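Ollness Bin Cell: planning and purchasing notes

README for the bill of materials, the spares list and the budget sheet

Version notes are in CHANGES. The spreadsheet is budget.csv, and the column names are explained near the end of this file.

What this repository is for

Ollness is a bin-to-bin picking cell. One arm, two bins side by side, a set of mixed household items, and a lot of cable. We have been asked several times what it takes to put a second one together, mostly by labs that have an arm already and want to know what the rest will cost. These files are our answer. They cover what to buy, in what order, how many spares to keep, and which lines in the budget we got wrong the first time.

The control code and the grasp data live in separate repositories and are not covered here. The arm itself has its own purchasing process at most institutions, so it appears in the budget as a single line with no breakdown.

Files

budget.csv: every line item, with quantity, unit price and a category
spares.csv: consumables and wear parts, with reorder points
objects.csv: the item set used in the bins
layout.txt: table and bin measurements, taken by hand
CHANGES: what moved between versions

The budget has 119 lines. Most are small. If you only read one category, read "mounting and cable", which is where our first estimate was furthest off.

Order of purchase

Buy the table first and put it where it will stay. Then the arm mount, then the bins. We ordered bins before the table and had to return them when they overlapped the mounting rail by the width of a lip. Lead times on our side were 15 working days for the bins and 6 weeks for the gripper, so the gripper order should go out the same day the budget is approved, even if nothing else does.

Leave the object set until last. It is the cheapest category and the easiest to change.

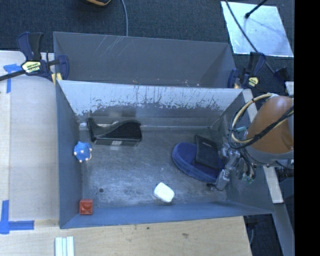
Bins are the part of this cell that people most want to skimp on or overspend on. We use two gray metal ones, front and rear, and budget for a replacement pair every year. Plastic totes cost less and we tried them, but they flexed when a finger pushed against a wall, and the measured floor height drifted over a day. Metal holds its shape and shows its age instead. The floor gets scuffed and cloudy and the bright back wall breaks up into dark scratches and streaks, which matters if your vision model was tuned on clean metal. We do not replace a bin for scratches alone. We replace it if a wall is bent or a corner has opened.

Holding the bins in place

The line for this in the first budget was a machined fixture plate. It was quoted by Meireles at more than the two bins and the table together, and we cut it. Bar clamps at the junction of the bins do the job. Buy two for use and two spare. The pads wear, and a clamp with no pad will creep under vibration.

Mark reference corners on the tabletop with blue tape. One roll is enough for a year. Re-measure against the tape after any clamp is loosened, and write the new numbers in your copy of layout.txt.

Once the cell has been stable for a few months, a fixture plate may be worth the money. We have not bought one.

Cable and dress pack

Plan for more than you think. Our original allowance was for the cable lengths in the arm documentation, measured in a straight line. The gripper wiring has to loop out from the arm with enough slack for the wrist to reach the far side of the rear bin, and that loop adds length to every cable in the bundle. We now order the next standard length up for everything past the elbow.

Budget separately for:

gripper power and signal cable, one in use and one spare
small connectors, a bag of each type
hook-and-loop wrap, one roll
strain relief at the collar

The Mulo cable kit covers the first two. It was the cheapest option we found that came with the connectors already fitted. Fitting them by hand took one person most of an afternoon per cable, so the saving on bare cable is not real unless labor is free to you.

Gripper wear parts

Fingertips are the main running cost. They are small, they touch the bin floor on most low picks, and the edges round off. Our reorder point is two full sets on the shelf. Flat items such as slim cases and soap-sized pieces use up fingertips fastest, as the tips have to get down to floor level to get under an edge.

Finger joints have lasted much longer than expected. We keep one spare finger and have not used it.

Object set

The current list has 55 items. It is split into rigid, soft and mixed, and each row in objects.csv gives a price and a replacement count. We bought from ordinary shops where possible so that another lab can match the type even if the exact product is gone.

Some points for planning:

Plush toys need replacing more than anything else. Seams open after repeated grasps. Buy three of each.
Hard blocks last. Buy one of each and a spare.
Dark glossy plastic is cheap but costs time, as depth readings on it are poor. Include a few and expect to spend hours on them.
Items with loose parts were removed from the list in December after one jammed under a bin.

Do not fill the bins to match the full list. A handful of items at a time is a normal load for us, and the rest sit on a shelf.

Table, floor and space

A plain wooden tabletop is fine if it is stiff. Check it with the arm moving at full speed before you bolt anything else down. The budget includes a second brace for the table legs, added after the first month.

Leave walking room on the side opposite the arm. Emptying and refilling bins is done by hand, and it is done many times a day. Budget floor space for a shelf within reach of that position.

Service and support

We pay Wandano for an annual service visit. It covers the arm mount, the emergency stop circuit and the gripper. It does not cover cables or bins. Two of the quotes we received left travel out of the total, so ask for it in writing.

Columns in budget.csv

item: short name
category: arm, gripper, bins, mounting and cable, objects, table, service
qty: number needed for one cell
spare_qty: number we keep on the shelf
unit_price: before tax, without shipping
lead_days: working days from order to delivery, blank if bought from a shop
recurring: yes if the line returns every year
note: free text

Known gaps

Shipping is not included anywhere. Prices are what we paid and have not been updated. There is no line for lighting because we used what the room had; if your room has strong daylight, add one. Computer hardware is also missing, as ours was shared with another project and we could not separate the cost.

Corrections to the lead times are welcome through the issue tracker. Please include the month you ordered and the country it was shipped to.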